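Open day at Grornano, 22nd June

Grornano makes bed linen and a small line of upholstered beds, and once a year the building in Clovitz opens to anyone who wants to look around. I signed up for the morning visit. Entry was free and the parking lot was already full when I got there, so allow some time for the walk from the lower road.

The visit starts in the cutting hall. Cotton comes in on rolls and is relaxed on long tables before anyone puts a blade to it. We were told a roll holds 340 feet and that the first turn or two is usually set aside for pillowcases. The hall is loud and you get foam earplugs at the door. I would have liked more time at the sewing stations, where the elastic goes into the fitted sheets. The operator feeds it in with one hand and turns the corner with the other, and it goes faster than you can follow.

After that you go up a flight of stairs to the furnished rooms. These are set up as ordinary bedrooms with the company's own sheets on the beds, and they are used to see how the linen behaves in daily life: making the bed, sitting on it, sorting laundry on it. The room I spent the most time in had the sage green sheet, the color I had come to see. Folding was going on there, all T-shirts, straight on the bed.
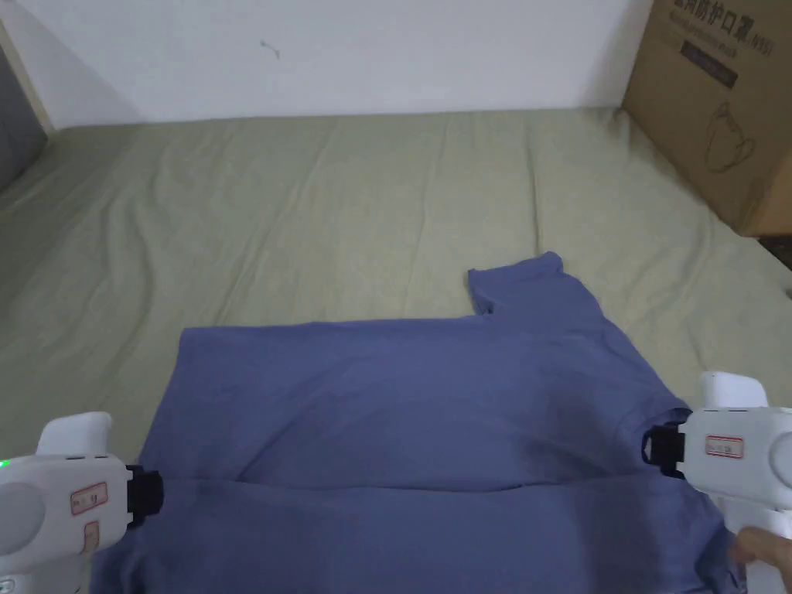
Blue T-shirt on the sage green sheet, with a fold across the lower part.

I fold shirts on the bed at home too, so I paid attention. A bed has more give than a table and the lower layer tends to move when you pull the upper one over. A smooth sheet makes this worse. Grornano says the finish on this one has a little more grip than their percale, and when I ran a hand over the sample on the landing I could feel a difference, though I don't know how much of it survives 20 washes. The woman next to me said she folds everything on top of the dryer and has never had a problem.

There is a printed sheet by the door with the folding method they recommend. Lay the shirt face down, smooth it from the middle outward, bring in the sides, sleeves back, then fold up from the hem. I do mine in a different order, hem first, and end up with a wider stack. Their version fits the drawers of the Arkitz dresser sold in the shop downstairs. My drawers are deeper, so I will probably stay with what I have.

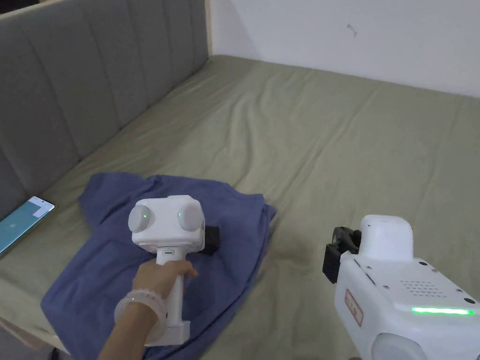
Navy T-shirt on the bed, unfolded, beside the gray headboard.

The headboard interested me more than I expected. It is gray with vertical channels and a thin strip of pale wood showing at the top. I asked about dust in the channels and was told to use the narrow vacuum nozzle once a month. The upholstered beds come in 7 fabrics. The display model was lower than my bed, and for folding laundry I would want it higher. After a couple of loads my back would notice. If you are tall, try one in person before you order.

A fitted sheet has to sit well without much attention, and this is where I had doubts about the green one. The color is good: soft, a little gray, easy to put next to white walls, and dark clothes show up clearly on it. But it had wrinkles and creases across the surface, and I am someone who sees those. The guide said the cotton relaxes over the first few washes. It may also come down to pocket depth, and mine at home is on a thick mattress. I bought one anyway, in queen size.
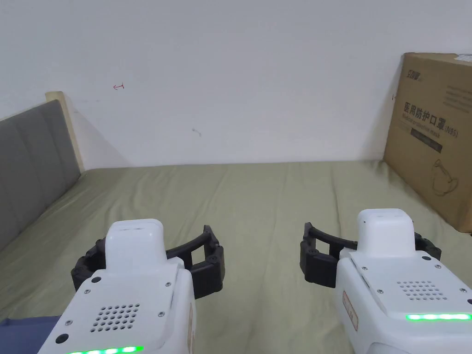
Lunch was in the canteen, which the visitors share with the staff. It goes by the name of Mercado and has a hot counter, a salad bar and a coffee machine that takes cards only. I had the lentil soup and bread. At my table the talk was mostly about colors, and whether the sage green would work in a room that gets little light. I thought it would, going by how it looked upstairs against the plain white wall. Two people at the table preferred the sand. The soup was fine – a bit salty.

The factory shop is on the ground floor next to the exit. Seconds are on the left as you come in, with the fault marked by a piece of tape. Pillowcases go quickly. A full set in the green, with duvet cover, was 147 dollars, and the fitted sheet is also sold separately. They had run out of twin sizes by early afternoon and expect more in July.

Allow half a day. Wear flat shoes for the stairs, and bring a bag for the shop if you plan to buy anything.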